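18 Jun 2018
By Socorro Ticona
Filed under: Announcements / Write for us

Wanted: one reader of medical-legal news who doesn't believe the headline

The Yupanqui blog has been picking apart bad reporting on court-ordered treatment, patient consent and parental refusal for longer than I care to admit. I have written 362 posts, most of them because a newspaper column got a ruling wrong and three other columns copied it. I can't keep up alone any more, so I am looking for a part-time contributing editor.

I should say at once that I am suspicious of job ads, this one included. Most of them promise a "passionate team." The team is me, plus whoever answers this, plus a retired court clerk who emails corrections when she feels like it. She is usually right.

The work is 20 hours a month. You would read judgments in full, including the dull procedural parts, and compare them with what was said about them in print and on television. Then you would write two or three posts on what was lost along the way. Sometimes the reporting will be fine. Say so when it is. I have no use for a person who finds a scandal in every paragraph, and I get enough of those in the comments.

What I want from you:

- You can tell what a judge decided from what a judge merely mentioned.
- You can read a clinical study well enough to know when it is being oversold. A degree would help, though I have met plenty of people with degrees who can't do it.
- You write plain English and can take a hard edit.
- You will correct your own mistakes in public, at the top of the post, with the old wording left in.

I don't care about your follower count. I don't much care about your politics either, provided I can't guess the end of your post from its first line. 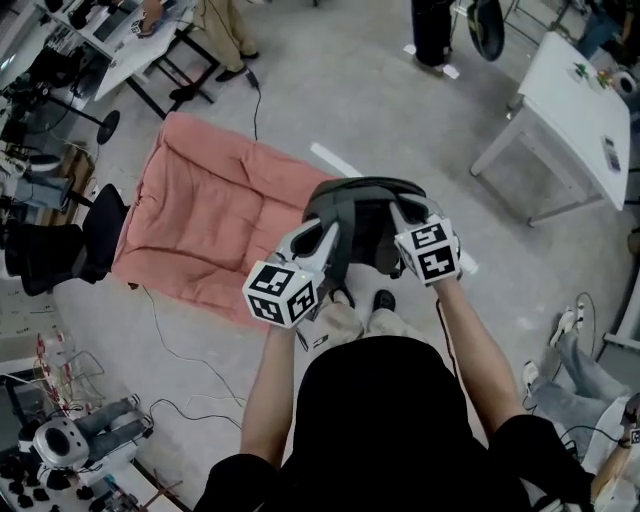
Pay is a flat fee per post, settled before you start. It comes out of a small grant from the Grundbridge fund, which runs through December. After that I don't know. Grundbridge has told me renewal is "very likely," and I have heard that phrase from funders before, so please plan as if the money stops. The fund has no say in what we print. If that changes I will write about it, and then the money really will stop.

We have turned down an offer from Prolmont, who wanted to place "sponsored explainers" on the site. Several readers wrote to say I was being precious. Maybe, but a blog that complains about hidden interests can't very well rent out its front page.

You can work from anywhere. Drafts go through Bevska, an editing tool I dislike and have not found the energy to replace.

To apply, send me one piece of 800 words or less on a news story about a treatment dispute that you think got the law or the medicine wrong. Link to the story and to the ruling. Tell me also what would change your mind – I read that part first. No resume, please, and no cover letter telling me you have always admired the site. If you think a post of mine was wrong, send that instead. The last person who did so got a correction and a thank-you, and I would have hired him if he had wanted the job.

I reply to everyone, slowly. There is no closing date; the ad comes down when the place is filled.

Contact: Socorro Ticona, via the form on the About page | © 2018 Yupanqui | Back to top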